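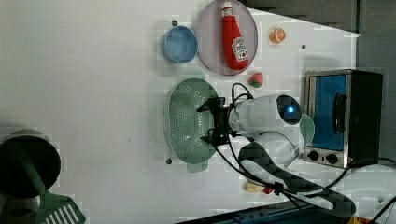
How long should you keep a bottle of ketchup once it's open? A month in the cupboard is plenty, and I'd give it about six in the fridge.

I say this as a woman who grew up in a cupboard household and married into a fridge one. My mother-in-law in Virasby keeps everything cold (mustard, jam, even the golden syrup, which you then need a chisel for!) and I spent the first April of my marriage hunting for the vinegar behind the milk.

So I rang Iqra Rajput, who has made sauces at Niazi for 19 years and has tasted 101 versions of the same tomato relish. She laughed at me for a good minute. Vinegar and sugar do most of the work, she said, and the cold mainly keeps the colour bright. Her own bottle lives by the cooker, but then her three boys empty it in a week.

Ours has gone back in the fridge door, next to the syrup. I did win on the honey, though, and it's on the shelf above the kettle where I can get a spoon into it.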